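Vestero moulds 2,538 catering items a day at its Bukov works, and the production manager there says colour causes more rejects than shape. "A batch can be in tolerance and still look wrong beside last year's," she said. 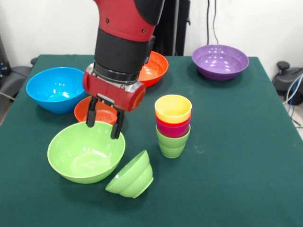
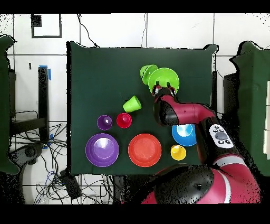
Pigment goes in as pellets, weighed for each 50 kg of resin. Pale shades need the most checking. A light green bowl, she said, shows a dosing error sooner than a dark one, and green is read under two lamps. The Skarkunska line was stopped in December after 259 pieces came out dull. "The dryer was set low. We reground the lot."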